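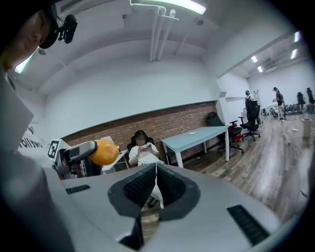

Open day at the Takar building, Uden

I went to the Takar open day on 2024-10-27 with Sunita Bhatt, who is looking for a place for her team of 18. We had booked the second tour of the morning. Entry was free, but you had to give a name at the door and sign for a visitor badge.

The rooms

Our guide was Bayu Liem. He took us through the ground floor first and then the two upper floors, which are let by the room. The walls are white, with a stretch of red-brown brick along the lower part and a thin grey trim on top of it. I liked that more than I expected to. Chairs bump into walls all day long and brick doesn't mind.

The furniture comes with the rent. The rectangular table we looked at has a pale blue-grey top and white legs, and there is a smaller white desk as well. The office chairs are black. The ones near the brick are on wheeled bases, and there is one with a high backrest, where a woman in a white top was sitting with her phone. Sunita asked whether tenants can bring their own desks. They can, but Takar will not store the old ones, so you would have to work around them.

Somebody had what looked like an orange out on the go as well, which reminded me that I had skipped breakfast.

Things we asked

Heating is shared across each floor and set from the office downstairs. Bayu said it comes on at seven. Prasetyo Ismail, who was on the same tour, wanted to know about evenings and was told that the building stays open until ten but the heating goes off at six. He did not look pleased.

The shortest lease is 20 months. Notice is three months on either side. Cleaning of the corridors and toilets is included, cleaning of the rooms is not.

There are 37 parking spaces behind the building and tenants get one for every room they rent. For Sunita's team that will not be enough. The bus stop is five minutes on foot, along a road with no pavement on one side.

The talk

At eleven Nives De Luca gave a talk on the ground floor about how the building was done up. The work was finished in August. It lasted 30 minutes and was mostly about the roof and the drains. I would have liked more on the noise between rooms, which you can't judge on an open day with people walking in and out.

Coffee was served afterwards. It was fine, the biscuits were better.

Getting there

We came by car and left it at the back. If you use the front entrance, ring the lower bell, the upper one is for the flat next door. Viewings outside the open day are by appointment with Syafiqah Tuhumury at the office. Sunita has asked for a second visit to measure the larger room on the first floor.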